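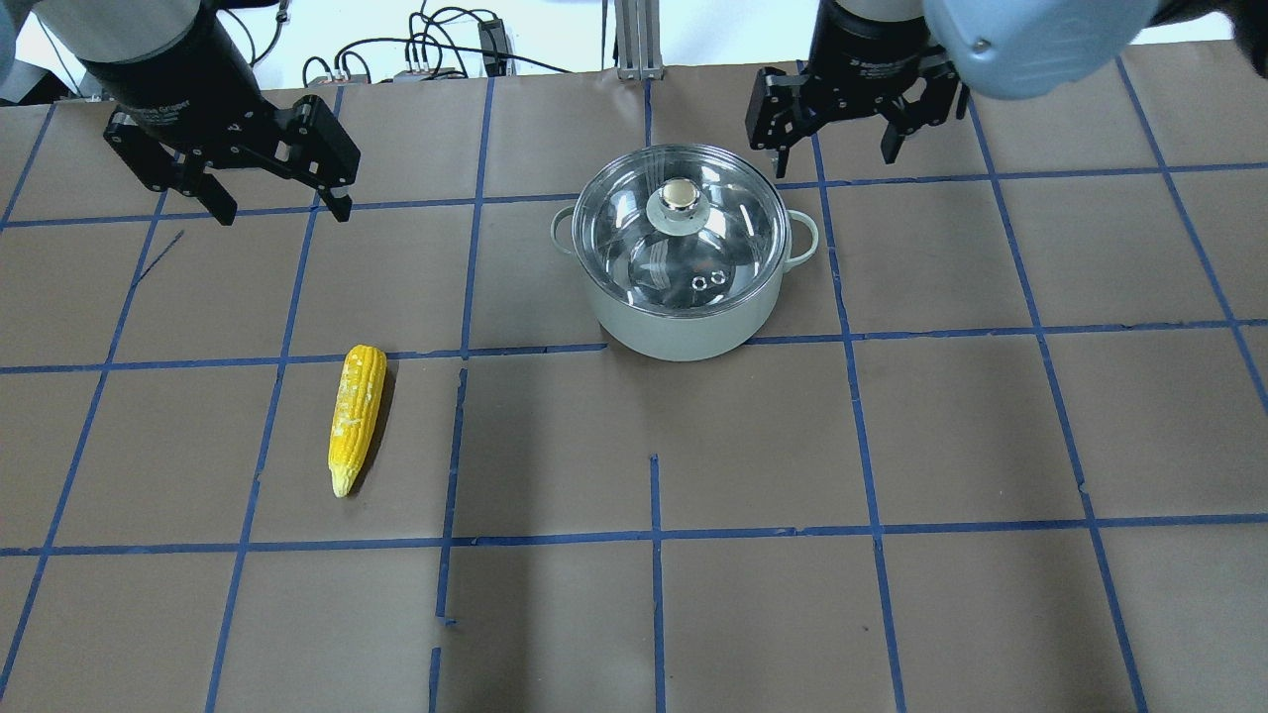 Student Projects > Build Logs
Topic: Kitchen task with two arms, club log

siron_wrist
Posted Saturday, 9:12 am

Hi all, log from the Peltolbridge robotics club! Our task for the Colidthorpe student showcase is "get the corn in the pot," and I'm having more fun with it than anything we've built so far. Two arms, toy corn, one pot. The rule sheet gives you 15 minutes for setup and then it's hands off.

We laid out a tape grid so we can call out start spots for the corn and everybody puts it in the same cell (okay, nearly the same, our tape lines wander a bit). Then we record demos. The goal is 1,000 by the end of June and I think we can do it if people keep showing up!

batteryhog
Posted 9:40 am

Love this. Are you turning the corn too, or only moving it from cell to cell? We did blocks last year and the arm was great until somebody set one down sideways.

siron_wrist
Posted 9:51 am

Both! Upright, sideways, tip toward the pot, tip away from it. Lid on for some runs and off for others, so one arm has to deal with the knob first. That part is hard and I love it.

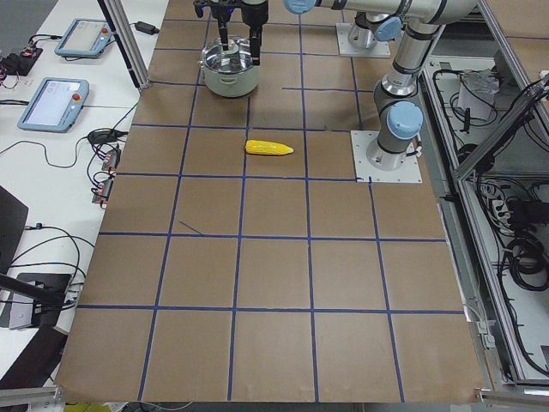 The thing I keep going back and forth on is whether the second arm should park way back or hover close by. Parked is safer. Hovering saves time on every run, and over 1,000 runs that's a lot of Saturday mornings.

gantry_goblin
Posted 10:05 am

Park it. We hovered ours and spent a whole weekend on elbow bumps. Also, I don't buy the grid. If your corn always starts inside a cell, you're training on the grid. Throw it down anywhere.

batteryhog
Posted 10:18 am

Disagree, at least for a first season. With the grid you can say "fails in the back left" and go fix the back left. Tossing it down at random gave us 3,000 demos and no clue which ones were bad.

gantry_goblin
Posted 10:22 am

3,000 demos and no notes is a notes problem lol

siron_wrist
Posted 10:47 am

Ha, you're both kind of right. Maybe grid for the first 40 each session, then free placement? I'll bring it up with the group. Bakos (our control script, named after a sandwich place) already logs the cell, so adding an "off grid" tag is easy.

Oh, and we've started on the bowl version! Same corn, but it's in water, and the glare is wild.

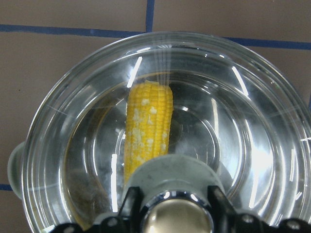 Wrist view, corn in the glass bowl

batteryhog
Posted 11:02 am

Ooh, those highlights. Can you turn down the overhead lights?

gantry_goblin
Posted 11:06 am

Don't. The showcase hall is going to be bright too. Leave the glare in and get plenty of it.

siron_wrist
Posted 11:15 am

Leaving it in for now. I'll post the bowl numbers when we have enough runs to mean something. And fine, the second arm is getting parked.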